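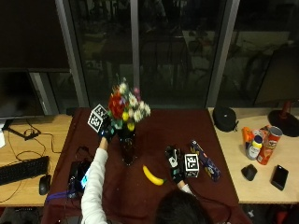 Table tips from our robotics club, most of them learned the slow way!

Put a dark, plain cloth down before a practice session. Glass and fruit are much easier to pick out against maroon than against pale wood (we tried both), and the cloth stops a banana from skating off when you nudge it.

Keep the keyboard, mouse and chargers on a separate desk. Danilo Navarro tapes his cables down every 200 mm and swears by it.

Put the vase out last, and move it by the body, never the rim.

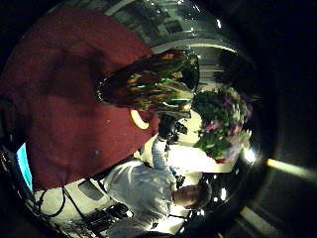 Promthorpe, June

Shiny glass throws back every lamp in the room, so try turning the vase a little before you start moving lights. Trim the stems too – a shorter bouquet tips less, and the club gets to keep its flowers for another week!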